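Sadao Hosoda keeps his spare poles in an old umbrella stand by the back door, sorted by length, and the first thing he did when I arrived was knock the whole lot over with his elbow. "Good," he said, crouching to gather them up. "Now you know what they sound like. You can tell a cracked one by the sound, you see. A sound one rings and a cracked one goes thup." He tapped two together by my ear to prove it, and I have to say he was right!

Hosoda designs and mends small flat-pack furniture: shelf units, plant stands, shoe racks, bedside tables, the light white stuff that goes together without a single screw and which most of us have owned at some point and sworn at. He has been at it for most of his working life, first in the drawing office at Yokoyama and for the past few years on his own account in Ullbridge, in a ground-floor workshop with tiled floors and a view of the bus depot. He is also, as I discovered over a very long afternoon and several pots of tea, one of the happiest people I have ever interviewed.

I had come to talk about the Ilonard, the shelf stand he has been fiddling with since last August. It is a plain thing. Square shelves with rounded corners, a pole at each corner, a collar where one pole ends and the next begins. You can build it low for shoes or keep going until it holds ferns at eye level. I had assumed there wasn't a great deal to say about it. There was.

"The corner is everything," Hosoda said, handing me a shelf and turning it over so that I could see the sockets underneath. "People look at the shelf, they think, is it strong, will it hold my books. The shelf is easy! A child could draw the shelf. But the pole has to go into the corner and stay there, and it has to come out again when you move house. Those two wishes are enemies."

His answer is a very slight taper, so slight that I couldn't see it and had to be shown with a gauge. The first one he made gripped so hard that he had to saw it apart. The next fell over when a lorry went past. He kept notes on all of them in a hardback ledger, with little drawings in the margin, and he was delighted when I asked to read it. One entry says only "no". Another says "no, but nearly", underlined twice.

How many versions were there? He ran a finger down the page. "In the book, 97. But I didn't write down the really stupid ones."

He works on a black cloth, spread over the bench and left to wrinkle as it likes. White parts vanish on a pale table, he told me, and he had once spent a whole morning hunting for a collar that was lying in front of him. The cloth also saves the finish. The poles have a soft sheen to them when they are new, and a bare bench takes it off in no time. His own cloth is an old curtain from the house in Brirnska where his wife grew up, and it still has the hooks along one side.

We moved on to the order of assembly, a subject on which he holds very strong views. His method starts with a shelf flat on the bench and one pole stood upright in the far corner. Only then do you pick up a second.

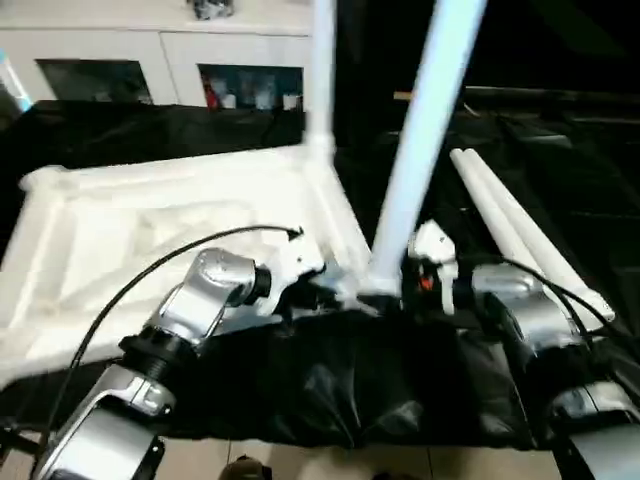

One upright standing, the next held at a slant over the cloth, and two tubes waiting at the side.

"Everybody wants to put all the poles in loosely and then push," he said. "I understand it, it feels quick. But then you have four loose poles and only two hands, and they lean on each other like people coming home from a wedding. Do one. Do it completely. Then say hello to the next one."

He showed me how he brings a pole in. He doesn't hold it straight up and down over the hole, which is what I would have done. He lets the bottom end find the corner first, with the rest of the pole tipped well over, and then walks the top upright until he feels it seat. His other hand stays on the shelf the whole time, pressing down near the edge. I had a go. On my first try I pushed from too high up and the shelf skated off across the cloth, taking a saucer with it. On my second the pole went home with a small, fat click, and I'm afraid I cheered.

"There!" said Hosoda, who had cheered as well. "You felt it in the wrist?"

I had felt it in the wrist. It is a lovely feeling, and I have since gone round my own flat pulling apart a perfectly good shoe rack in the hope of having it again.

The instruction leaflet is his other great project. The one packed with the earliest stands ran to 569 words, and he can still recite parts of it in a mournful voice. ("Ensure that the aforementioned upright is fully engaged.") He cut it and cut it, and the current leaflet is all drawings, with a single line of writing at the top asking you to clear a bit of space before you begin. He wanted a second line telling people to put the kettle on, but the printer talked him out of it.

"I watched my neighbour build one with the old leaflet," he said. "She is a very clever woman, she does the accounts for half this street. She read step three, she looked at the pole, she read step three again, and then she put the leaflet under the cat. So I went home and threw step three away."

Does he watch people often? All the time, he said, and it is the best part of the job. He has taken the stand to his sister's kitchen, to a school fair, to the waiting room at the dentist's. He has learnt that people turn a pole round and round looking for the right end even when both ends are the same. He has learnt that they tidy the spare parts into a row before starting if they are nervous, and throw them all over the carpet if they are not, and that the second sort finish sooner but are more likely to be short of a collar. He sits on his hands, he says, and bites his tongue. His sister disputes this. I rang her afterwards and she told me he had lasted a minute at most before he was on the floor beside her.

I asked about plastic, expecting him to be a little defensive. He wasn't at all. He would like to see the Ilonard used for a very long time, and he thinks the best thing he can do for it is to make every piece replaceable. A pole split by frost or chewed by a dog can be swapped for a new one, and he posts them out himself in cardboard tubes that he begs from the carpet shop. Last year he sent out around 100, along with a few shelves and an enormous number of the little end caps, which are apparently irresistible to toddlers.

"A man wrote to me from a boat," he said. "He had a stand with his pots and pans on it, and a wave came, and one collar went down the sink. Only the collar! I sent him three. He sent me a photograph of some soup."

The photograph is pinned above the kettle. It looks like very good soup.

By now it was getting on for half past five, the light had gone orange over the depot, and Hosoda had started on what he calls the big one, a version wide enough to take a record player. It isn't going well. The longer shelf bows in the middle, and a rib underneath cures that but spoils the way the shelves stack in the box. He has tried a thicker panel and a ribbed panel and a panel with a faint upward curve – "like an eyebrow," he said, raising his – and the ledger so far contains a good many entries reading "no".

He doesn't seem remotely bothered. He pulled the latest attempt off its rack, laid it on the old curtain and leaned his weight on it to show me the bend. Then he tipped his head to one side and leaned on it again, nearer the corner, and went quiet for a while. He asked whether I would mind passing him a pencil. I passed him a pencil. I finished my tea, rinsed both cups and found my coat, and he was still drawing when I called goodbye from the door.

"Mind the umbrella stand," he said.

Replacement poles, collars and end caps for the Ilonard can be had from the Ullbridge workshop. Send a drawing of the part if you don't know its name. He likes the drawings.

Contact us | Copyright, all rights reserved | Back to top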